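Esi Osei
May 30, 2025

I've worked at Asante for 12 years, first on the repair benches and now running the schedule for them. We fix and refurbish small appliances. Last October we started putting automation into the building. People keep asking me what it has changed, so I'm going to write it down in one place.

Short version first. No one was let go. Three jobs are different enough that I'd call them new jobs. One part of the work got duller and one part got better.

What we put in: a sorting arm at intake called Vovo, and a scheduling program called Firnness that decides which unit goes to which bench. They came in the same month, which I would not do again. When something went wrong that fall, we spent half the day arguing over which one did it.

Intake used to be two people lifting boxes off pallets, reading labels, and rolling units to the right lane. On a heavy day that was 200 boxes. Vovo does the lifting and the label reading now. It does not do torn labels, wet cardboard or anything wrapped in too much tape. Those go to a side lane and a person handles them.

The side lane is what I'd tell other shops to plan for. We didn't. For the first few weeks it was a pile by the door and whoever walked past got stuck with it. Now it's a position on the schedule, two hours at a time, and then you rotate out.

One of the old intake people moved to the side lane plus parts ordering. She likes the ordering. The other one trained for bench work and passed his electrical check in the winter. His pay went up one grade. Her pay went up too, but it took until spring, and she had to ask twice. That was our mistake.

Backs and shoulders: we had regular complaints from intake every year I've been here. Since the arm went in I've had one, and it came from the side lane. I don't have a study to show you. I have the log book.

The scheduling program is where most of the bad feeling was. Under the old system you looked at the rack and picked your next unit. People had favorites. Some liked microwaves, some would walk across the building to avoid one. Firnness hands you the next job and doesn't care what you like.

In week two I had a bench tech tell me he felt like he was working for a screen. I wrote that down and took it to the planning meeting. We changed it so every tech can swap 36 jobs a month, no reason needed. Most people use fewer than that. Having the option calmed things down a lot.

Swaps also told us something useful. The same few models kept getting passed along, all with the same awkward latch. We pulled them out and gave them their own bench with the right tools.

The other change is talk. When you picked your own unit you'd stand at the rack with someone and hear what they'd found that morning. That mostly stopped. We now do a ten-minute stand-up after lunch where people show a fault they hadn't seen before. Attendance is optional and it's usually full.

The close work is still hands. Doors, hinges, seals, fittings down inside a cabinet. Getting a machine to do that part is a different size of problem from moving boxes, and I get asked about it constantly.

Microwaves on the table, and a white cabinet on its back with the door open:
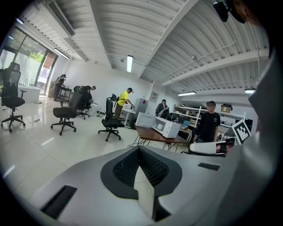
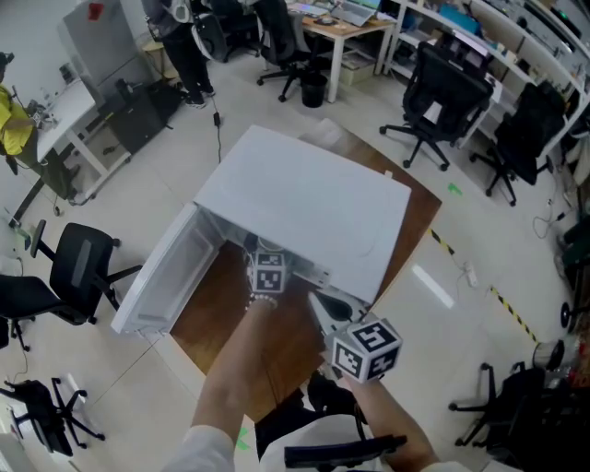

On numbers, because someone will ask. Before October our bench techs closed 86 units on a good day between them. We pass that on most days now, with the same headcount. Part of that is the arm, part is the schedule, and part is that nobody waits for a cart anymore. I can't split it cleanly and I don't trust anyone who says they can.

What's next: Kernness, a parts lookup that reads the model plate and tells you what's in stock. We're trying it on one bench only, for a full quarter, before anyone else has to touch it. The techs picked which bench.

If you're about to do this at your own shop, put the people from the affected job in the room before you sign anything. Ask what they do that isn't in the job description. Our intake pair were also catching recalled units by sight, and we found out after we'd moved them. That check is back on paper now, at the side lane, until we have something better.

I'll answer questions tomorrow. I'm on the early shift.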